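Workshop notebook, August - milk paint tests for the Dirton stools

Back at the paint again! I've been putting this off since the Wela order went out, and the bench is finally clear enough to spread sample boards around.
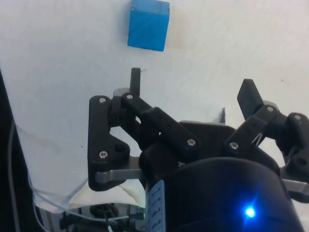 Where I left off

Batch 2 went on too thick. I mixed it one to one like the bag says and it dragged like oatmeal (my own fault for not letting it sit). The Manninen recipe wants more water and a longer rest, so that's what I tried this time - 3 parts water to 2 parts powder, strained through an old stocking.

Morning

Two coats on pine, two on the birch offcuts from Zadthorpe. The pine drank up the first coat in no time. Birch is fussier, and I got little fisheyes near one end where I bet there was still wax on it. Wiped it down with alcohol, sanded, went again, much better!

After lunch

Rubbed the boards with a gray pad and put oil on half of each. Wow, the color goes deep with oil, way deeper than I pictured. If Dirton wants the chalky look they'll have to live with water rings, and I should tell them that before I paint 5 stools.

The leftover mix had gone lumpy by some 3 hours in, so small batches only from now on.

Still to do

Try the barn red on birch. Order more powder (we're down to the last bag, whoever used the green please write it on the sheet). Leave the oiled boards on the rack by the window until they stop smelling, and don't stack them!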